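Ticket 3369: Lockout padlock key will not turn
Site: Pirkholm stores
Status: Open

Reported in August by the day shift. Key goes in, stops at a quarter turn. Tried a dry lubricant from Cloltent and the spare key from hook 134, same result. 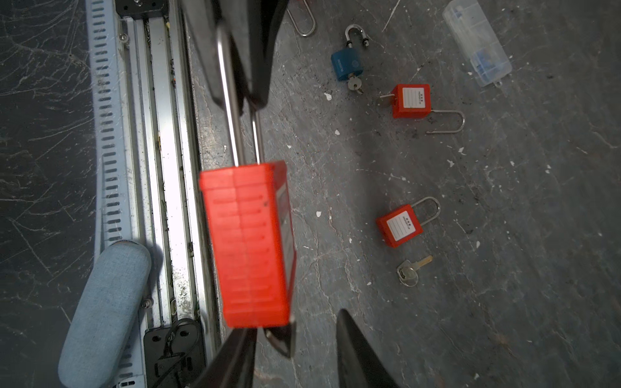
Category: Locks and keys

Red body, ribbed sides, long steel shackle. Please check the key code against the register before ordering another.

14:20 Register says key 1036. Spare on hook 134 is stamped 400, so it belongs to a different lock. Correct spare requested from Julero.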